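Subject: Re: [fikby-swap] Paper bag bins, do they hold up?

On the Fikby swap list, a member wrote:

> We're short on bins again for the toy and craft table. Has anyone tried
> those big brown grocery-type bags with the top rolled down? I have a stack
> of them from Tavden and would love to use them up before November, but I
> worry they'd just flop over. Also, do you sort the small stuff first or let
> people dig?

Oh, I'm so glad you asked, because I've become a complete convert to the rolled-down bag! Open it up, fold the top over on itself a few times, and keep going until you can reach the bottom without losing your whole sleeve. Mine ended up wide and shallow, more like a big bowl than a bag, and I set it on the white table where everybody can get at it.
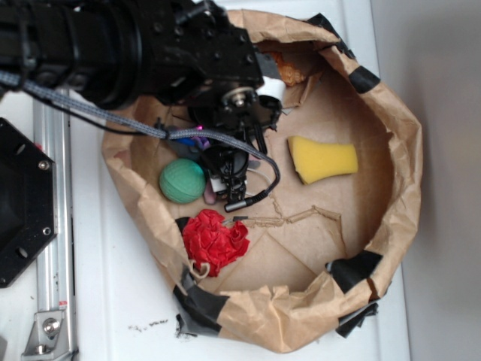
As for digging, I say let them dig. I put balls, sponges and bits of fabric in together and I love how the colors look against plain brown paper. A green rubber ball with ridges on it is just more fun to find in there than on a shelf! The one thing I'd keep out is anything with sharp corners. Paper gets creased and torn on the bottom pretty fast, and little things like to slide under the flaps, so run your hand around in there before you call it empty.

My notes, for whoever sets up next time:

1. Roll the rim in small turns. One big fold wants to stand back up, and you'll be redoing it all afternoon.

2. Put black tape over the folded edge in a couple of spots. I had the Vergara roll in my drawer, but any tape that sticks to paper is fine. Go over the rim and press down on both sides.

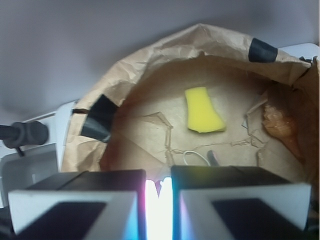
3. Save torn scraps for the paper pile. They're great for papier-mâché (I have a bowl half finished at home, wish me luck).

4. Use a cardboard box for soft toys and the larger foam pieces. Boxes have real walls, so a plush can lean in a corner, and the big wedges don't push the sides out of shape the way they do with paper.

I have 18 bags left if yours run out, and I'm happy to bring them by after 4 or so. The Prarkex cupboard has more boxes too, on the lower shelf behind the folding chairs. Please take some, they're multiplying!

And look at the fuzzy texture on this plush. I want a sweater made out of it.

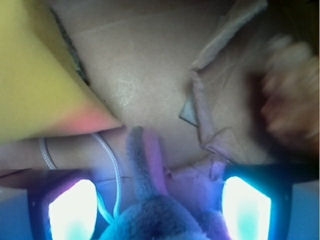 Gray plush with a pink-lined ear, in the box with the yellow foam wedge

Can someone bring extra black tape? I'm down to the last bit of mine.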